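4. Setting up the bath toy rinse cycle

The Helodis countertop washer has a low-heat program for small plastic items such as bath toys, teething rings and bottle caps. Set it up once, after the water line is connected (section 3). The washer keeps the settings if the power goes out.

4.1 Before you start

Check that the drain hose is seated in its clip and that the filter is locked. The washer will not start with the filter loose, and the panel will show F2.

Sort the items. Only solid molded plastic without batteries should go in. Toys with a squeeze hole trap water and should be emptied by hand first.

CAUTION: Do not wash painted wood, foam or anything with a sound module.

A toy with a curled tail or a ridged surface, like the green and orange seahorse, needs space on all sides so the spray can get into the grooves.
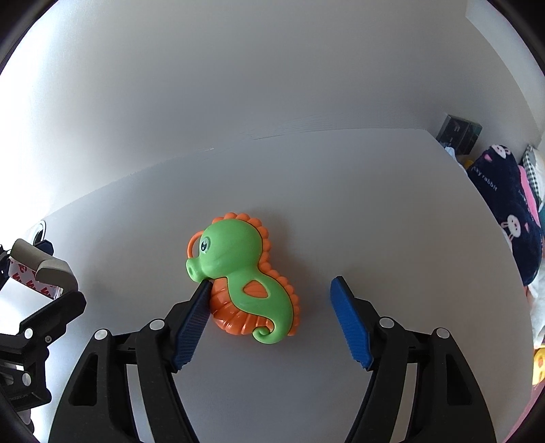
4.2 Loading the basket

1. Pull the basket out until it stops. Do not lift it off the rails.

2. Place larger toys along the back, hollow side down.

3. Put small parts in the mesh cup and close the lid. The cup holds up to 252 grams.

4. Turn the spray arm by hand. If it touches anything, move that item and try again.

5. Slide the basket in and shut the door until it clicks.

4.3 Programming the cycle

1. Press MODE until the small-item symbol lights up.

2. Press TEMP to select 45 degrees Celsius. Higher settings can warp soft plastic.

3. Press and hold SAVE for three seconds. The panel beeps twice.

4. Press START. The full cycle uses nearly 400 milliliters of water per rinse and runs four rinses.

NOTE: The time on the display may jump by a minute or two during the first rinse. The washer is adjusting to the temperature of the incoming water - no action is needed.

4.4 After the cycle

Leave the door open for ten minutes before unloading. Shake out each item and let it dry on a towel. Do not use the heated dry setting with this program.

Wipe the door seal with a damp cloth once a week. Replace the filter every 365 days, or sooner if the panel shows F5. Replacement filters are sold under the Cartwright name and come with a new gasket.

If the washer stops in the middle of a cycle, go to section 7.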